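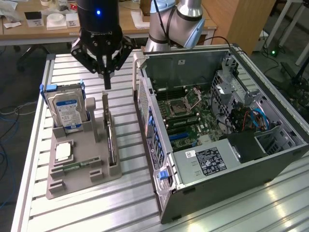 I have spent the last week trying to move eleven years of my own rubbish off one computer and on to another, and I'd like to complain in instalments. It began with the old machine making a noise like a spoon in a blender. A sensible person would have had a backup. I had a hard disk much like the one standing up there with the blue and white label, and a vague sense that I'd once copied something on to it.

It did have something on it. It had a folder called "New folder", in which was a folder called "New folder (2)", in which was a single recipe for leek soup. I don't like leeks.

So, the cloud. I signed up to Kilavora because it said the first 60 days were free and I'm easily led. It asked me to choose a plan, then a different plan, then whether I was sure I didn't want the first one. I have had shorter conversations with my bank.

First upload estimate: 16 hours. Second upload estimate, ten minutes later: 18 hours. I left the room and came back and it wouldn't give an estimate at all. It just said "Preparing".

While it prepared I thought I'd be virtuous and delete the duplicates. There's a program for this called Brura. It found 569 photos that it believed were the same photo. I went to check, ready to be indignant, and they were all of the same cat asleep on the same chair. In Brura's defence she rarely moved.

I kept them all, obviously.

Other things I have apparently been carrying from computer to computer since my twenties: the manual for a washing machine I left behind in a rented flat. A CV claiming I speak conversational Italian. Half a novel (the word "half" is generous, it's four pages and a map). A spreadsheet of my spending that stops dead in the September I bought the bike.

I read the four pages. The hero is called Pravau and he broods on a cliff. On page three he's still on the cliff. I'd clearly put all my effort into the map, which has a forest, two rivers and a place called Nava where I'd written "PORT??" and then never gone back to find out.

Someone's bound to ask why I don't just print the good photos and throw the rest away. I did try this. It means deciding which ones are good, and I got as far as a wet beach holiday before I had to go and make toast. There's one where we're all squinting and it's plainly a terrible picture and I'd be furious if anyone deleted it.

Update: Kilavora has stopped preparing and has started "Verifying". I don't know what it's checking. Possibly the Italian.

Update again. It has finished, and it's all there, cat included. I've also copied the lot on to a new disk, and written what's on it on a sticky label in proper capitals — I'm told this is what adults do. The label says STUFF. I ran out of room for anything more.

The disk is going to live at my sister's in case my house burns down. She's asked what's on it and I've said photos. She doesn't need to know about the cliff.

Now I've got to find out how to cancel Kilavora. The button for it is on a page that says "Preparing".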